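Print this page | E-mail this chapter

Chapter 5
Choosing a Gripper Before You Choose an Arm

When Pilar Sosa and I set up our first bench at Uvarthorpe, we did what most beginners do – we spent weeks comparing arms and almost no time at all on what went at the end of them. I would dearly love to spare you that. An arm brings the fingers to the work, but the fingers have to do the holding, and a small toy brick is a wonderfully stern teacher when it comes to holding things.

In this chapter we will try several grippers on the same sorting job, beginning with plain parallel jaws and moving on to the softer Skoretti fingers in the later sections. You will also compare a camera carried on the wrist with one fixed above the cell, and I think you may be surprised by how often your opinion changes along the way (mine did, more than once!). Keep a notebook beside you, and write down the misses as carefully as the successes.

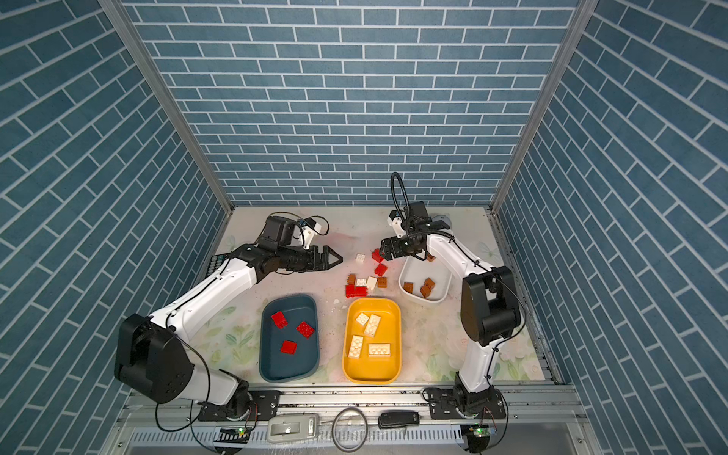
Figure 5.1 Two arms with black grippers and wrist-mounted camera brackets, sorting bricks by color into three bins.

Before you go on, look over your own cell and decide which objects you would least like to drop. We will start with those in Section 5.1.

Print this page | E-mail this chapter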